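Progress report for February, work package 2: room setting tasks
Prepared for the Achterberg fund by the Stalov project team

In this period we studied whether a machine can take over the setting of a banquet room. We divided the work into 12 tasks and compared each one with how people do it. Our test arm, the Vudetti, can do nine of them only in part or not at all.

Chairs remain the hardest. The arm can push one chair on a flat floor, but it stops when a tablecloth hangs in the way or a second chair stands close.
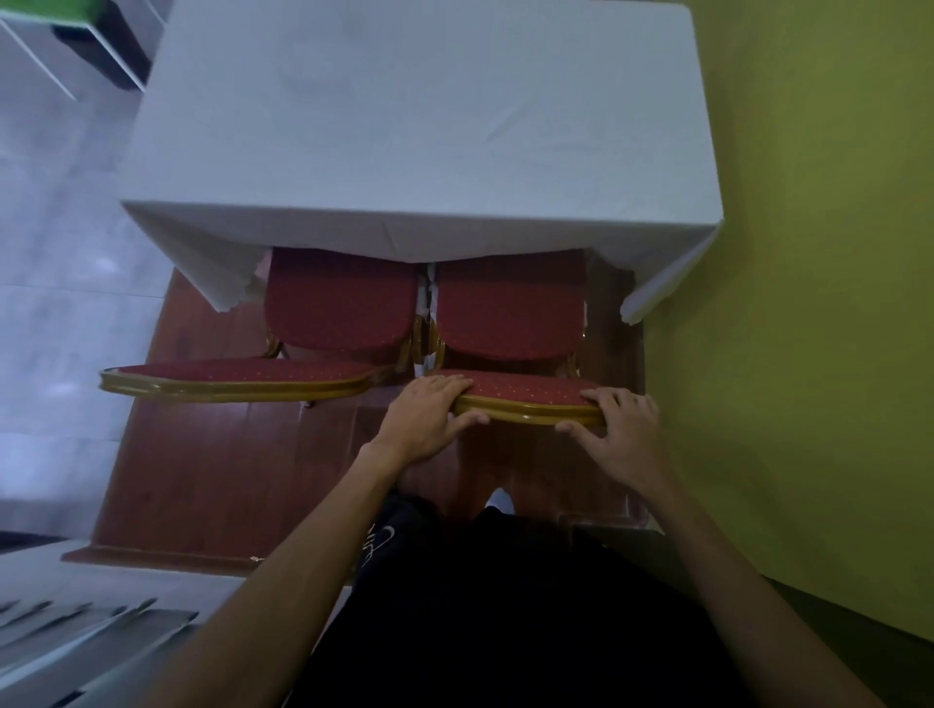
Figure 1. Chair handling by hand at a covered table, both hands on the seat.

A person changes the grip without thinking about it. For the arm we must write each change - and test it again for every type of chair. We recorded 400 chair movements by hand and sorted them by grip.

The plates task is ahead of plan. The cloth task is late, as the Zuter software needed repair. Next month we will repeat the chair test with 10 tables and report the failures separately.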